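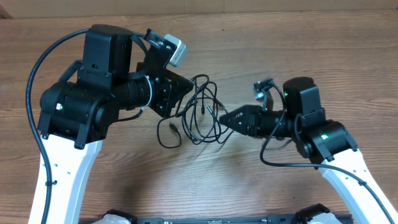 Two robot arms over a wooden tabletop, with a length of thin black cable between their grippers.

Threat assessment referrals: what changes under the revised intake procedure

March 11, 2025

The revised intake procedure for threat assessment referrals is now in force at all 10 regional desks. It replaces the interim procedure adopted last July and applies to every referral received from a school, employer, place of worship, transit operator or member of the public. Referrals already open stay under the old procedure until their next scheduled review, at which point they move to the new form.

The main change is the order of work. Under the interim procedure, a desk officer checked the person's immigration and travel records first and recorded the result at the top of the file. The Parnamari review of closed files found that this step delayed the first substantive assessment and had little bearing on the outcome. Of the 2,522 closed files it read, 49 had been passed to a criminal investigation. In most of those 49, the information that led to the decision came from a relative, coworker or teacher, and it was already in the original referral. Records checks are still made, but they now follow the first assessment and are entered in section 6 of the form.

Section 1 now asks for the conduct that caused concern, in the referrer's own words, with the date on which it was seen or heard. Officers should not summarize this text. If the referrer is reporting something learned from another person, the form must say so, and the officer should try to reach that person directly before assigning a level.

Section 2 covers capability: access to weapons or precursor materials, relevant training, and any attempt to obtain either. "Unknown" is an acceptable entry. "None" may be used only where a check has been made, and the check must be named.

Section 3 covers online activity. Material that is publicly visible may be captured and attached by the desk. Anything behind a login, including a closed group the officer could join by asking, needs written authority from a supervisor before it is viewed. This is a tighter rule than before. Desks that hold older captures without a recorded authority should flag them to the records unit and leave them in place until they hear back.

Levels remain as they were: low, guarded, elevated and urgent. Urgent referrals go to the duty investigator by phone, and the form is completed afterward. For the other three, the form comes first. An elevated referral must be seen by a second officer who had no part in the first assessment. If the two officers disagree, the higher level stands until a supervisor has ruled — the lower one may not be applied in the meantime.

Free-text fields are limited to 300 words, apart from section 1, where there is no limit. The case system, Grulby, cuts off longer entries without warning in the current release. Ostel, the contractor that maintains it, has a correction in testing. Until it is installed, officers should check the saved version of each entry before closing the form.

Retention periods have also been shortened for low-level referrals that are closed with no further action. The file is locked at closure and can be reopened only if a new referral names the same person. Locked files do not appear in general searches. A desk that needs to know whether one exists should send a request to the records unit with the new referral number attached.

Training on the new form is being delivered by Kahraman under the existing contract. Officers who completed the interim course need only the short module on sections 1 and 3. New officers take the full course before they are given intake duties. Desk supervisors should send attendance lists to the training office and keep a copy with the desk's own records.

Questions about the form go to the procedures mailbox. Questions about a particular referral do not, and should be raised with the desk supervisor.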